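Talotwood's "mat amnesty" asks a lot of a doormat

Talotwood wants its residents to stop tripping, and it is willing to spend $3,000 to make that happen. Whether a rug swap is the way to do it is another matter.

Under the plan, which starts in July, tenants in the 1130 block of Sowerby can trade thick entry mats for thin rubber-backed ones at no charge. Building manager Lemlem Adugna said three residents reported falls in their entryways last winter. She did not say how many of those falls involved a mat.

"We looked at the hallways and we looked at the floors, and the mats were the thing we could change," Adugna said.

Tenant Florin Vasiliu has lived on the second floor for nine years and isn't sold. He points to the hallway lights, which he says go out for days at a time. "Fix the bulbs first," he said. "I can step over a rug if I can see it."

Talotwood has set aside $2,000 of the money for the mats themselves. The rest goes to Arnholm, a consulting firm that wrote a four-page report on them. The report recommends thin mats and includes no figures on falls in buildings that already use them. 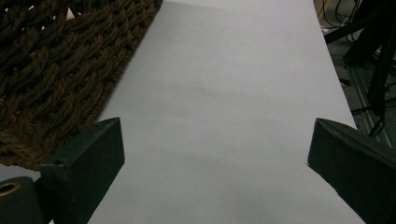

Braided mats get the most attention in the report, and tenants who own one will be asked first. They are popular in the building, and the chunky kind, in dark brown rope with twisted cords and small gaps in the weave, does stand up off the floor more than a flat mat would. It also holds up for years, said Zewditu Alemayehu, who has had hers since she moved in and plans to keep it. The swap is voluntary - for now, according to Adugna. Sign-up sheets go up in the lobby at 9 a.m. on the first morning of the program.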